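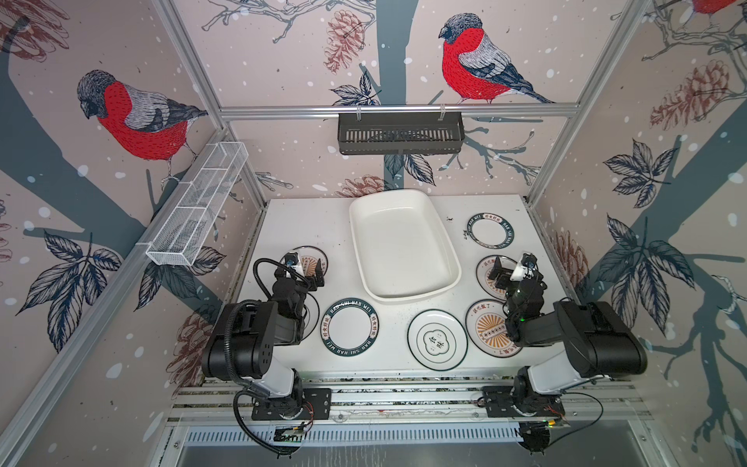
Decorated plates in a shared tub: upright on the rim, or flat in a stack? I'm sorting out the storage of a mixed lot of side plates and need to settle one method before September, when the rest of the cupboard gets moved. Some have a dark green band lettered HAO SHI HAO WEI, some have the orange sunburst, and one is almost plain, with a thin green rim and a small emblem in the middle. They are laid out around the white tray they would go into, which is deep, with rounded corners and a flat rim. My concern is the printing. I don't know if the decoration is under the glaze or on top of it, and I would like a method that is safe either way.

Posted by Shiuli Hettiarachchi, 4 Jul 2019

Re: upright or flat
Posted by Baltasar Tejada

Flat. A plate on its rim puts its whole weight on a short length of edge, and the edge is where chips start. In a stack, each plate sits on the foot ring of the one above or below and the load goes around the full ring. The only contact with the print is from the foot of the next plate up, so put a sheet of something soft between them. I use the Vuorinen felt rounds, 3 to a pack, cut down for small plates.

Measure the floor of the tub before you decide, and measure it at the floor, not the lip. Rounded corners take away more usable length than people expect.

Re: upright or flat
Posted by Lærke Bundgaard

I would go the other way. The foot ring is often left unglazed and it is the most abrasive part of a plate. If the decoration is overglaze, the foot of the next plate will mark it every time somebody slides a plate out of the stack, felt or no felt, as the felt moves too. Upright, you lift straight up and nothing drags across the face.

The load on the rim is a non-issue for small plates. A side plate does not weigh enough. What does matter is the lean: too shallow an angle and the bottom edge walks forward. I set the first plate against the tub wall and let every other plate lean on it, faces all the same way. 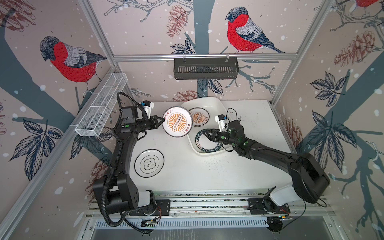 The other thing is handling. With a flat stack in a deep tub you have to get fingers under the bottom plate to take the stack out, and there is usually no room for that at the walls. With plates on edge you hold each one by the rim and set it down where it goes. Less contact with the print, and less chance of dropping one plate on another.

One caution – don't mix a plate lying flat with plates standing up in the same tub. The standing ones come down on the face of the flat one.

Re: upright or flat
Posted by Raili Laitinen

Both of you are assuming the tub gets carried. If it stays on a shelf, flat is fine. If it gets carried, upright needs packing at the open end or the row slides. Torkgate sells a foam wedge for this, but a rolled dish towel does the same job.

Sequence I use for upright:

1. Wipe the tub floor and the table. Grit under a rim is what scratches, and it gets carried in on the plates.

2. Stand the first plate against the wall of the tub, printed face toward the middle.

3. Add the next plates in front of it with the faces the same way. Keep the rims close together at the bottom. In a tight row the front plate shows its whole face and the ones behind show only a strip of rim, so put the easiest one to recognize at the front. The plate with the two-character badge is a good choice, as the red printing on the one behind it is hard to read from a sliver.

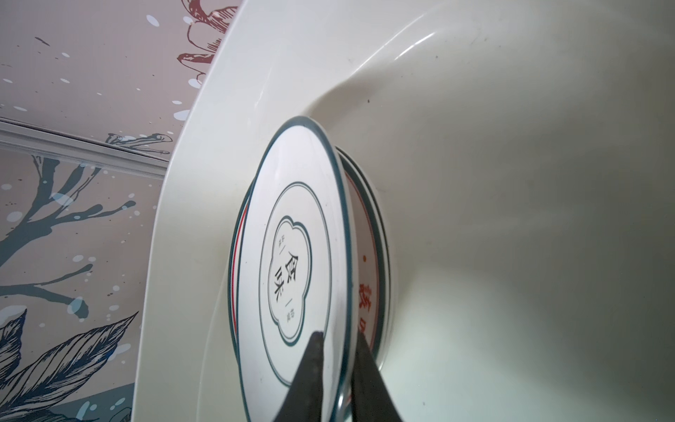 4. Roll a towel and push it in at the open end of the row until the plates stop moving when you tip the tub a little.

5. Label the end of the tub, not the lid. Lids get swapped.

Re: upright or flat
Posted by Baltasar Tejada

Step 3 leaves out foot clearance. Face to back, the foot of one plate can still bear on the face of the next. The contact area is smaller than in a stack but it is the same contact.

Re: upright or flat
Posted by Lærke Bundgaard

It bears with the weight of the lean and not with the full weight of the stack. Those are very different loads.

Re: upright or flat
Posted by Shiuli Hettiarachchi

Thanks. I tried it flat first to check the footprint. A sunburst plate and a green-rimmed one go in the tray end to end, lying on the floor of it. So flat works on length, but a single layer wastes the depth. The table needs a wipe as well, there are crumbs on it, mostly next to the tray, so step 1 is noted. The hanging basket and the wire rack on the side are staying out of this. I don't want plates above the work surface.

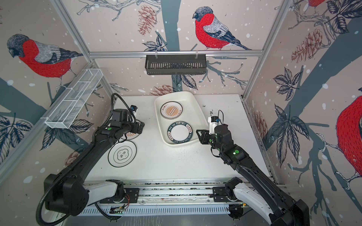
Helmi Saarela: I would rule out single-layer storage completely. You pay for the tub volume and use only the bottom of it. On the glaze question, look across the plate at a low angle under a lamp. Overglaze printing usually shows a change in gloss at the edge of the color, and you can sometimes feel the step with a fingernail. If the surface is continuous over the print, the foot ring argument loses most of its force and Baltasar's method is acceptable.

Re: upright or flat
Posted by Raili Laitinen

Agree with the lamp test. Do it on each pattern separately, as a mixed lot may not all be decorated the same way. The Amora liners are also worth a look if you end up going flat. They have a raised edge, so they don't creep the way felt does.

Re: upright or flat
Posted by Shiuli Hettiarachchi

Will do the lamp test tonight, starting with the sunburst ones. If there is a step I'll go upright with a towel at the end of the row.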